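Course Materials > Office Interiors > Furniture Planning

Unit 2: Panel Systems and Workstation Layout
Instructor: Solange Caron

These notes go with the second unit. Read them before the layout exercise and bring a scale ruler.

Panel height

Start with panel height, because most other choices follow from it. Low panels stop near desk height and give almost no visual privacy. Mid-height panels block the view of a seated person but let someone standing see across the floor. Full-height panels close the station off and take a lot of daylight away from the inner rows.

A client will often ask for one height everywhere. Check who sits where before you agree. A billing team on the phone all day and a drafting team that talks across desks should not get the same panel.
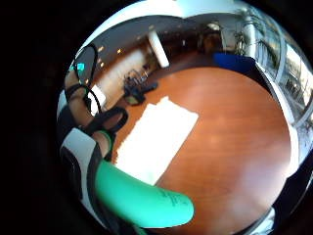
Hand at work, with a mint-green object.

Frames and surfaces

A panel has a frame, a core and a finish. In the Prurwood line we use for class drawings, the frame arrives as one piece and the fabric is stretched over it at the factory. In the Gostano line, the frame is built on site and the finish goes on in separate sections. The second type takes longer to install but a damaged section can be changed without taking the station apart.

Know the difference between a tackable surface and an acoustic one. Tackable fabric holds a pin. Acoustic fabric sits over a softer core and absorbs speech. Some panels do both, but read the spec sheet — the sales drawing will not tell you.

Hard finishes such as laminate and painted steel are easier to wipe down. They also reflect sound, so keep them out of long facing rows.

Aisles and clearances

Draw the aisles first and fit the stations between them. Students tend to do this the other way and end up with a dead corner that no chair can back out of. Mark the door swings, the columns and the electrical panel. Local code sets the minimum width for exit routes, and it overrides anything in the furniture catalog.

Leave room behind each chair. If two people sit back to back, both need to push out at the same time.

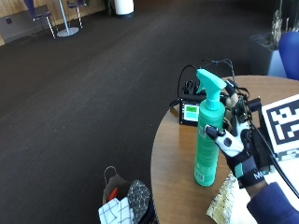 Power and data

Power enters a run of panels from the floor, the wall or a ceiling pole. Show the entry point on your plan with a triangle and label it. Panels carry the wiring in a raceway at the base, at desk height, or both. Desk-height outlets cost more and save people from crawling under the surface.

Keep data cable in its own channel. Count the outlets per station with the client's equipment list in hand, then add spares.

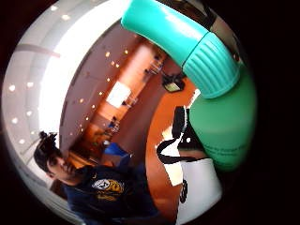

Label every run with a number and repeat that number on the parts list. Installers work from the list, and a run that shows up only on the plan gets missed.

Layout exercise

The client is Saha, a claims office moving into a floor of the Skemetti building. The open area is 50 feet on its long side. Use plan sheet 481 from the course folder. Submit 2 layouts, one with mid-height panels throughout and one with mixed heights. For each, include:

- a plan with aisles, door swings and power entries
- a parts list by run
- a short note on where you put the phone staff and why

Drawings are due at the start of the July review. Pencil is fine — ink only the final plan.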